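## 4. Marker blocks: good practice before the first run

Please don't skip this section! Good marker habits save more bench time than any setting in the Tostitz menu, and they are pleasant work once you get the rhythm of them. Everything below applies to the Melow wrist camera with the standard two-finger gripper.

### 4.1 Placing the block

1. Set the arm to **Hold** and wait for the status light to go steady before you reach in.
2. Wipe the marker face with a dry cloth. No solvents, not even the mild ones.
3. Check that the black border is complete on all four sides. A nicked border means a new label.
4. Place the block in the cell with the marker toward the gripper side.
5. Step back outside the floor line and release **Hold**.

> **Caution:** Never straighten a block by hand while the arm is live. If it needs moving, go back to step 1.

### 4.2 Approaching with open fingers

1. Load the approach routine (program 112 on a fresh install).
2. Open the fingers fully *before* the arm comes down over the block.
3. Bring the arm in at slow speed until there is one finger on each side of the shaft. Stop there.
4. Look at the live view. You want the whole marker visible, border included, with neither finger across it.

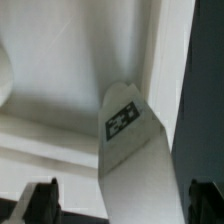
Tanner wrote back on the draft of this section that the block ought to be squared up to the camera every single time, and that a tilted marker should count as a failed check. We went back and forth on it and kept the looser rule. Tilt is fine as long as the full border is in view and the reader returns the same ID on every try. Do note the tilt in the cell log, though. The next shift will love you for it.

5. Press **Read** and compare the ID with the one on the cell card. Our practice block is 367.
6. Repeat the read until you have 11 matching results in a row. One miss and the count starts over.
7. Only now close the fingers, at the lowest force setting.

**Note:** Soft edges on the small squares don't always spoil a read, but they are worth chasing. Clean the lens first, then check the focus ring, then lower the arm speed. Change one thing at a time and read again after each!

### 4.3 Light and background

White blocks in front of white surfaces are the hard case, and a great one to practice on. The top of the block can wash out and blend into whatever is behind it, so:

- Keep the lamps diffuse. Bare spots are out.
- If the reader's brightness bar touches 100, turn the lamps down a step and read again.
- Leave the white margin around the marker alone. No tape, no pen marks, no inventory stickers.

> **Caution:** Do not teach a grasp point from the outline of the block alone. Use the marker position and the block's own data sheet.

### 4.4 House rules for Dralmont cells

- One person holds the pendant, and that person calls every move out loud.
- Spare blocks live on the rack, never inside the cell.
- Any change to finger force goes in the log before the run.
- After a bump, however small, redo 4.2 from step 1.

Revised 13 Sep 2026. Continue to section 5, *Teaching the first grasp*.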